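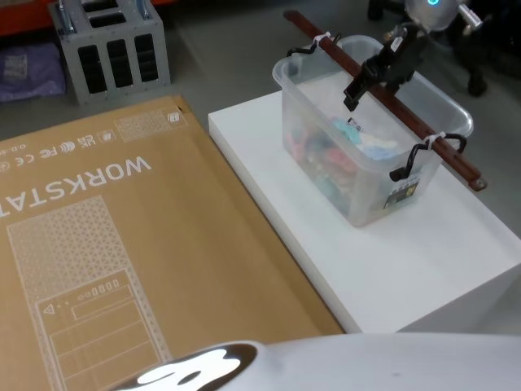
Bin lift at the Gunness returns room, with the arm on the carrying bar.

Progress report to the Endach fund, 9th January
Prepared by Rosimeire Paiva

The second arm is in and working, which brings us to the 2 promised in the bid. The bar across the bin handles was Wagner Bastos's idea. We had priced a purpose-made lifting frame from Skirnik; he proposed a pole and two zip ties. The saving appears under 'equipment' and he would like it noted.

Between them the arms have moved 1634 bins from trolley to sorting bench since the last report. Of these, 585 still needed a person to step in, mostly where the handles had folded down inside the bin. Staff now stand the handles up before loading. This is a new task, created by the machine meant to remove one, and it has been added to the rota.

Nobody has lost hours. Jeptoo Lema and Dirceu Medeiros have moved from lifting to checking and relabelling. Jeptoo says her back is better and her eyes are worse, so we have ordered a brighter lamp. Dirceu misses the walking – he has asked whether the fund covers a gym. I said I would ask.

Spending is on budget apart from floor tape, of which we have now bought a great deal. Two evening training sessions remain, both in March. Sebastião Mendonça will run them and has requested biscuits under 'consumables'.

We should be grateful for the next instalment before then.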